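Plorner Opens Demonstration Service for Teaching Robots by Hand and by Remote Control

VULLUMONT, 3rd September - Plorner, a developer of teaching tools for robot arms, today announced the opening of Remetti, a service through which companies can have everyday handling tasks shown to a robot by trained operators. The service is based at the Plorner site in Vullulmont and is now taking orders.

Under Remetti, an operator shows the robot each task in one of two ways. In hand guiding, the operator holds the arm and moves it through the task. In remote control, the operator works from a separate station with a pair of handles while watching the view from a small camera at the wrist. Both methods record the position of the arm, the opening of the gripper and the camera view together, so that customers receive a single matched record for every demonstration.

The service was tested in July with 31 operators, who recorded more than 2,000 demonstrations across 124 tasks. Grocery and kitchen items made up the largest group. Each demonstration is reviewed by a second operator before delivery, and failed attempts are marked and kept unless the customer asks for them to be removed.

Remetti orders start at 200 demonstrations of one task. Customers may send their own objects to Vullulmont or choose from the stock held on site, which includes bottles, cans, boxed goods and hand tools.

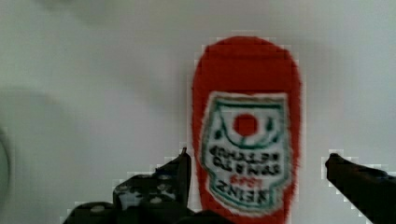 Veloso, the first customer to sign for the service, said that its own staff had found remote control slower to learn than hand guiding, "but after the first week they asked for it, as their hands stayed out of the camera view." The company added that it would like to see longer tasks offered, with several objects handled in one recording.

Plorner said that longer tasks are in preparation. Price lists and order forms are available from the Remetti desk at Plorner.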